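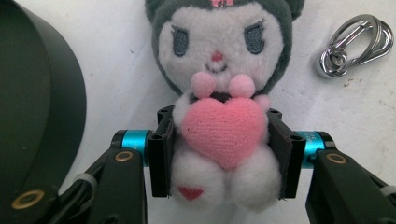

Participants in the previous round have told Engebretsen that the hardest part of giving up soft toys is deciding where to begin, and that a sorting table with other people at it made the task a good deal easier than a cupboard at home. One wrote that she had meant to pass on a bag of toys for years and had moved house with it twice.

Call for participants: Soft Toy Sorting and Repair, Hadton

Published 2020-02-07

Engebretsen invites applications from adults who wish to take part in the sorting, cleaning and repair of donated soft toys at its Hadton workroom. The toys are afterwards passed to the Bastness lending library and to family waiting rooms in the Cilovby district. The present call is for 7 places.

Background

The Hadton workroom receives plush animals, dolls and knitted figures from households and schools. The store at present holds some 200 items awaiting inspection. Many are in fair condition and require only brushing and a check of the seams. Others show the ordinary signs of having been held and carried: pilled fleece, flattened stuffing, pulled threads. A smaller part cannot be passed on and is set aside for its fabric and trimmings.

Dolls with added decoration need particular attention. Pom-poms, knitted hearts, stitched flowers and similar ornaments must each be tested before an item is released, and embroidered eyes, noses and mouths are looked over for loose ends. Embroidered features are preferred to glued or buttoned ones for the lending library, where the youngest borrowers are under three.

What participants will do

Participants will work at shared tables under the guidance of a member of staff. The work comprises:

Receiving items and entering them in the store book, with a short note of colour, material and condition.

Inspecting seams, limbs, hoods and attached parts, and pulling each attached part firmly by hand.

Brushing fleece and removing pilling with a fabric comb. Machines for this purpose are not used on knitted pieces.

Simple hand sewing, such as closing a seam, re-attaching a pom-pom or securing the edge of a knitted heart.

Preparing finished items for storage, labelled and laid flat in lidded boxes.

Washing is carried out elsewhere and forms no part of the role.

Who may apply

Applicants must be aged 18 or over. Experience of sewing is welcome but is not required, and instruction in the three stitches used in the workroom will be given at the first session. Applicants should be comfortable sitting at a table for up to two hours and handling fibres and dust. Those with a known sensitivity to wool, polyester fleece or household dust are asked to say so in their application, so that suitable tasks may be discussed.

Applications are welcome from people who have taken part before. Two people from the same household may apply together, but each must submit a separate form.

Time and place

Sessions are held in the ground floor workroom at Hadton. Each session lasts two hours, with a short break. Participants are expected to attend one session a week and to give notice where they are unable to do so. The round closes at the end of September, and participants may leave earlier on one week's written notice.

The workroom has step-free access and adjustable lamps at each table. Chairs with arms can be provided on request. Tea and coffee are available in the adjoining room; food and drink may not be brought to the tables.

Expenses

The role is unpaid. Travel within the district is refunded on production of a ticket or receipt, and thread, needles, combs and aprons are supplied. Participants may use their own scissors if they prefer, provided that these are kept in the tray at the head of the table during the session.

Items of sentimental value

Participants may bring one soft toy of their own for repair. It will be entered separately from the donated stock and returned to its owner. Engebretsen will take reasonable care of such items but cannot undertake to match worn fabric or discontinued yarn. Toys handed in as donations cannot be returned once entered in the store book, and participants may not reserve donated items for themselves or for family members.

How to apply

Application forms may be collected from the Hadton workroom or requested by post. Please quote reference 91 on the form and on any letter. The form asks for a short statement, of no more than 200 words, explaining your interest in the work and describing any sewing, knitting or mending you have done. Samples of work should not be enclosed.

Applicants will be invited to visit the workroom before places are offered. The visit is informal and includes a short trial at the inspection table. All applicants will be told the outcome in writing, and those not offered a place may ask to be placed on the reserve list for the following round.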